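Wirkgate Holiday Sessions: enrolment and session records
Last edited Saturday, July 4, 2020 by Nimal Nanayakkara

This repository holds the enrolment tables for the Wirkgate children's holiday sessions, with the scripts that build them. The sessions cover building, simple machines, coding and outdoor science for ages six to 13. The tables are meant for planning: how many places to offer, which weeks fill first, and how sibling discounts affect income.

## Contents

| File | What it holds |
|---|---|
| `enrolments.csv` | One row per child per session |
| `sessions.csv` | One row per session, with theme, site and age band |
| `refunds.csv` | One row per refund or credit |
| `waitlist.csv` | Waiting list entries, including lapsed ones |
| `build/` | Scripts that make the four tables from the booking export |
| `notes/` | Column notes and the change log |

`enrolments.csv` has 1,853 rows in the current release. The raw export has about 2,000; the difference is test bookings, duplicates and baskets that were never paid for. The rules for dropping rows are in `build/clean.py` and are applied in the order they are written.

## Source

Bookings are taken through Clokex, which the Wirkgate office uses for all its paid activities. The export is a single wide sheet. Each parent account can hold several children, and each child can be booked on several sessions, so the sheet repeats the parent details on every line. The build scripts remove those details and replace the account with a random `family_id`.
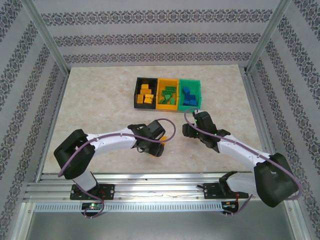
The `family_id` is stable within a release but not between releases. Do not join two releases on it. If you need to follow families from one year to the next, ask for the linked table, which is kept separately and is not in this repository.

## Main columns

`enrolments.csv`:

- `family_id` - random identifier for the parent account
- `child_no` - order in which the child was added to the account; not birth order
- `age_band` - `6-7`, `8-10` or `11-13`, taken at the first day of the session
- `session_id` - matches `sessions.csv`
- `booked_on` - date of payment, not date of enquiry
- `price_paid` - in pounds, after discounts and before any refund
- `discount` - `none`, `sibling`, `early` or `staff`
- `status` - `attended`, `cancelled`, `moved` or `unknown`

`sessions.csv`:

- `theme` - free text as shown to parents when booking opened
- `theme_group` - our own grouping, used in all the summary tables
- `site` - `main` or `annexe`
- `half_day` - true for morning-only sessions
- `places` - places on offer at opening; later changes are in `notes/places.md`

A child moved from one session to another has two rows, the first marked `moved`. Count `attended` rows if you want heads in the room. Counting all rows will overstate the busier weeks.

## Discounts

The sibling discount applies from the second child on the same account in the same week. Before May it was worked out by hand in the office, and the older rows show it in several ways. Some have the lower price with `discount` left blank in the export. The build sets these to `sibling` where another child on the account was booked for that week and the price matches the sibling rate. Rows changed in this way have `discount_inferred` set to true.

Only one discount is allowed per booking. Where the export shows two, the larger is kept.
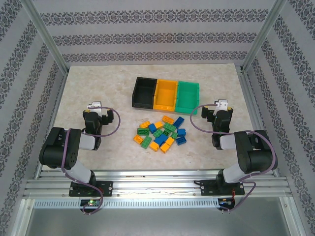

Refunds go back to the card used for payment unless the parent asked for credit. Credits are listed in `refunds.csv` with `method` set to `credit` and stay there whether or not they have been spent. There is no table of spent credits in this release.

## Building the tables

```
pip install -r requirements.txt
python build/clean.py --in export.csv --out work/
python build/tables.py --in work/ --out .
python build/check.py
```

`check.py` stops at the first failed test and prints the row. The usual cause is a session renamed in Clokex after bookings opened. Add the old name to `build/aliases.csv` and run it again.

## Known problems

- `waitlist.csv` has no reliable end date. Entries are closed by hand, often in batches.
- Staff places were not always entered, so `staff` is undercounted.
- `theme` has spelling variants. Use `theme_group`.
- Sessions run jointly with Pramanik were booked through their own form and are missing altogether.
- `status` is `unknown` where the paper register could not be matched to a booking.

## Access

The tables contain no names, addresses or medical notes. Small groups could still be recognised, so please do not publish counts below 3 for any site and week. Requests for the linked table, and corrections to this file, go to Nimal Nanayakkara at the Wirkgate office.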